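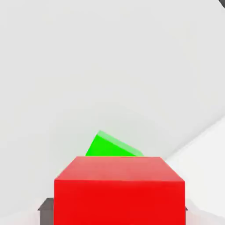
Can a Machine Tidy the Shelf? Project Report
Zane Mägi and Nana Appiah

1. Why we chose this topic

In June our teacher asked us to find one chore that people say robots will soon take over. We chose putting things back in their place. In a home it means toys and dishes, and in a shop it means goods that customers left on the wrong shelf. Nana works some evenings in the shop Ķēniņš, so we knew the second kind well.

2. What we did

We did not have money for a real arm, so all our work was in simulation. We used colored blocks instead of goods. The task was to pick up one block and set it on top of another. We trained the program, which we named Evura, for 3,000 attempts. After that we tested it on 600 new attempts, with the blocks in different positions and turned at different angles. Each attempt had a limit of 60 seconds.

3. What we found

When the blocks stood apart and square to the gripper, Evura was quite reliable. The difficulty came when one block stood close behind another. A camera near the gripper sees the front block very large and the back one only in part, and the program then often judged the angle wrong. It closed on a corner and the block slipped out.

We also tried a task with 2 blocks to be moved one after the other. A mistake in the first move usually spoiled the second - the program did not notice that it should begin again.

4. Our opinion

We think a shop could use such a machine today only for boxes of one size in a fixed place. A kitchen is much harder. Cups have handles, bags change their shape, and people walk past. Nana still puts the goods back by hand and is faster than Evura.

Next term we want to add soft objects.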